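循环轨道不该再当作省钱方案来讲

每隔一阵,深空任务的讨论里就会有人重提推进剂问题,然后很快转到在轨补给。我的看法一直没变:在轨补给值得做,但目前多数公开论证把账算错了地方。争论集中在加注接口、低温贮存和发射次数上,而真正决定方案成败的是轨道面与时间窗口,这两项往往只在附录里占半页。

先说轨道面。贮箱停在近地轨道,其升交点赤经受地球扁率影响持续漂移。高度越低、倾角越小,漂移越快。行星际出发要求停泊轨道面包含出发双曲线的渐近线方向,这个方向由目标行星和出发时刻决定,贮箱的运营方无权更改。因此一座为某次火星出发准备的补给站,错过窗口以后,轨道面未必还能为下一次任务所用。要纠正轨道面,所需的速度增量与轨道速度和转角的半角正弦成正比。近地圆轨道速度约每秒七点七公里,转动三十度,代价接近每秒四公里,比从近地轨道直接奔火星的最小增量还高。加注省下的质量,在这一步就全部还回去了。

Stirnex的方案书是一个典型。这份文件有100多页,其中讨论阀门与快速断接的部分写得扎实,我没有多少意见。可是轨道设计一章默认补给站与出发轨道共面,没有给出漂移曲线,也没有给出等待时间的分布。负责系统分析的Colm Foley在八月的一次讨论中解释说,共面假设只用于第一轮估算。第一轮估算可以这样做,但结论一章引用的仍然是这组数字。 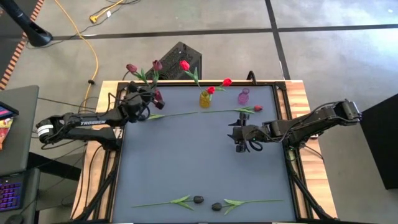 再说时间窗口。地球与火星的会合周期约二十六个月,补给站必须在窗口打开之前完成全部注入。任何一次货运发射推迟,都会占用末端余量。若每次货运按时成功的概率相互独立,十一次发射连续按时的概率随次数作幂函数下降:单次取百分之九十五,连乘之后只剩百分之五十七左右。独立性假设本身还偏乐观,因为同型火箭一旦停飞,后面的发射会一起顺延。与此同时,先到的液氢在蒸发,等得越久,需要补的次数越多,这个反馈在Stirnex的表格里没有出现。

支持者的反驳我听过几种。Nokuthula Kruger认为可以把补给站放到高椭圆轨道或地月拉格朗日点附近,那里改变轨道面便宜得多。这个意见在力学上成立。远地点速度低,转面代价相应减小,拉格朗日点附近则几乎不受扁率摄动影响。问题在于货运飞行器要多付每秒三公里以上的增量才能到达,每公斤推进剂的送达成本随之上升。是否划算,取决于补给站服务几次任务。只服务一次,不划算;服务多次,才有讨论余地。可惜Ondum项目的比较表只列了单次任务,把最有利于高轨道的情形漏掉了,也把最不利于低轨道的情形漏掉了。

Teresa Moynihan提出的另一条路线是放弃低温推进剂,改用可长期贮存的组合。比冲会下降,贮箱质量会下降,蒸发问题基本消失。我用2000公斤有效载荷做过一遍粗算,比冲损失换算成发射质量之后,代价明显,但在等待时间较长的工况下仍可接受。粗算没有计入结构余量和姿态控制消耗,不能直接用于决策。它至少说明,把液氢当作唯一选项并没有依据。

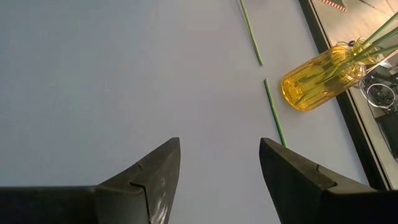 夹爪张开,指间未夹持物体。

由此我主张,任何在轨补给提案在进入工程评审之前,应先提交三项材料:补给站升交点在整个服役期内的漂移曲线,按实际推迟统计得出的窗口满足概率,以及同一任务不使用补给站时的基准方案。最后一项最常被省略。Clirnolholm的评审程序目前只要求提交接口文件与安全分析,Stela Olteanu曾建议加入基准方案比较,没有被采纳,理由是会增加提案方的工作量。这个理由站不住。基准方案用圆锥曲线拼接法即可完成,一名熟练的分析人员几天就能交稿,与接口文件的工作量相比可以忽略。

至于Chan计划打算先建站、后找用户的做法,我持保留态度。轨道面没有用户就无从选定,随意选一个倾角,等于替将来的任务预先付出转面代价。若一定要先建,应选高轨道,并把第一批推进剂控制在演示所需的最小量。漂移曲线也应当在选址文件里一并公开,供有意使用的任务方自行核算。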